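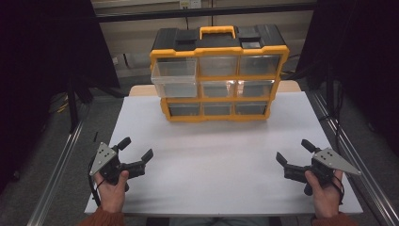
Everybody owns the junk drawer. Batteries, picture hooks, the one key. Mine finally jammed shut in August last year and I had to get it open with a butter knife, so this is a feature about small drawers, and I'm not neutral.

## Nine little drawers

The cheap answer is the carry-handle parts organizer. Yellow and black, clear fronts, three rows of three. Hardware stores stack them by the register. Ramiro Collado has filled a wall with them in his repair shop in Plimdale, and he keeps 626 kinds of screw and washer, by his own list. Most of us need far less. Fuses. Buttons. Those felt pads for chair legs.

Clear fronts matter more than you'd think. I tried a cabinet with solid ones first, labeled every drawer, then swapped two and lived a lie for months. With see-through plastic you just look. Gray blur, that's screws. Next.

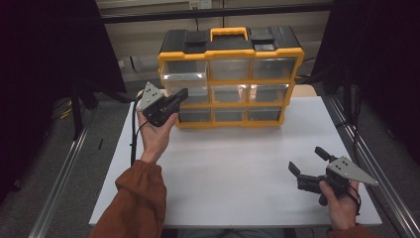 Chrysanthi Tsolakis disagrees, and wrote in to say so: clear drawers only work if you keep one kind of thing in each, and most people quit doing that by the second week. She labels the lot, fronts and insides, with masking tape and a pencil. Pencil, because buttons turn into beads turn into fish hooks.

Fair. I've come around to tape on the bottom row, where I can't see in without crouching.

## Pull it out, all the way

Best habit I picked up for this story: take the drawer to the job. Slide it clean out, set it by your elbow, put it back when your done. Picking washers out with two fingers while the drawer hangs there is how you end up on the floor with a flashlight.
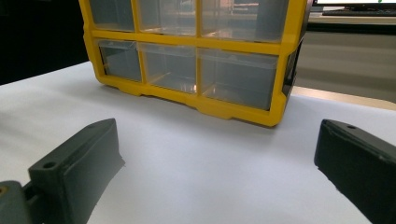
*Clear fronts, yellow frame, white table. Small parts storage at its plainest.*

And leave a drawer empty. Melina Giannakopoulos told me this over the phone, very firmly, while I was trying to write down something else. The empty one takes the strays, the screw left over from the bookshelf, teh mystery cap. Sort it once a month. Or don't, but at least they're all in the same place.

Weight is the other thing. That handle is tempting. Fill every drawer with nails and it'll still go up the stairs, but your wrist will have views. Heavy stuff in the bottom row, latches checked, then lift.

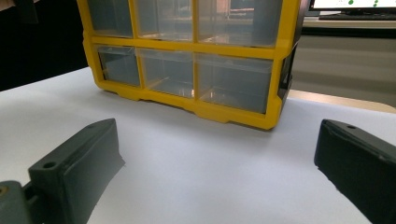 *Low rows for the heavy stuff. The feet sit flat on a smooth top.*

Mine took an evening, nearly 300 loose bits tipped out on a bedsheet. The key is in the top left. Still no idea what it opens.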